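Consejos para el taller: la mesa de práctica del club

En el club de robótica de Brilham preparamos la clasificación de objetos para el concurso Cakberg, y cada semana alguien me pregunta cómo montar la mesa. Escribo aquí lo que hemos aprendido con cosas de casa y de la papelería.

La tela. Usen fieltro oscuro y mate, de una sola pieza. Los objetos blancos se distinguen bien y los pequeños ruedan menos. Antes de empezar, pasen un rodillo quitapelusas - los hilos claros se ven mucho sobre el fieltro.

El cubo. Conviene uno pequeño, con tapa de bisagra. Nosotros dejamos la tapa abierta del todo en los primeros ejercicios. Abrirla es otro ejercicio, y vale más puntos. 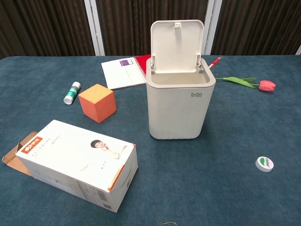 La mesa preparada, con el cubo abierto en el centro.

Los objetos. Mezclen formas: una barra de pegamento, un cubo de espuma, un tulipán artificial, un cuaderno, una caja de cartón. La flor es difícil por el tallo. Huguette Tanguy, que lleva el grupo de los menores, propone comenzar siempre por la espuma, y yo estoy de acuerdo.

Tapones de botella: guarden 5 o 7 en un frasco, se pierden con facilidad. Para cogerlos, bajen la mano despacio y cierren los dedos solamente cuando estén muy cerca de la tela.

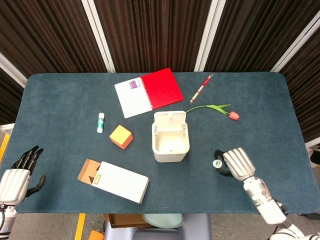 Las dos manos sobre la mesa, la derecha con una pieza blanca y redonda junto a los dedos.

El suelo. Marquen el sitio de la mesa con cinta amarilla. Si la mesa se mueve un poco, hay que ajustar todo otra vez, y en abril perdimos así una tarde entera.

Limpieza. El fieltro se cepilla en seco, siempre en la misma dirección. Si hay una mancha de pegamento, esperen a que se endurezca y levántenla con la uña. No la froten con agua caliente.

Para las dudas sobre la lista de materiales, escriban a Clotilde Courtois antes del 19/05/2026.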